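Olstead open bin, grey. Back in stock from Tuesday, 19 left at the Celport shop. Rectangular, no lid. Goes on a table or bench, handy for sorting odds and ends. Sold singly, delivery extra on small orders.

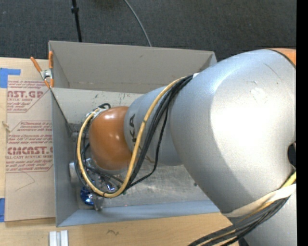

Olstead bin in grey, on a light wooden tabletop.

Wipe clean with a damp cloth, no bleach pls. Other colours due in April, we'll update the page when they arive. Returns within 2 weeks, unused.

Comments

Mizanur Marikar: got 2 for the garage, good so far

Esta: do you do a lid for it?

Haddad: would like a deeper one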